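3.2 Scratch test and sorting procedure

The hardness of the specimens was tested in the same order for every participant. The collection from Cirbridge contained 54 tumbled pieces of quartz, calcite and fluorite, which beginners often confuse when the colour is similar. Each participant received 25 pieces and was asked to name them first by eye and afterwards with a steel point and a glass plate. We did not allow the use of acid, although it would make the calcite very easy to recognise.

Two pieces from the Mikero quarry had to be excluded from the analysis. Their surface was covered with a thin wax, and the steel point left a mark which was in the wax only — not in the mineral itself. Agbeko met the same difficulty in his earlier work on polished fluorite, and he advises to clean such pieces in warm water with soap.
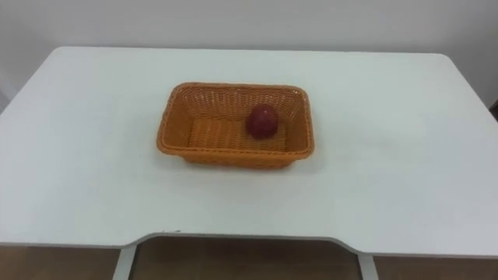 Figure 2. Basket on the table.

After the scratch test the participants could change their first answer one time. Most of the changes concerned pale green fluorite, which had been named as quartz. The changes for calcite were fewer, and they are discussed in section 4 together with the effect of cleavage.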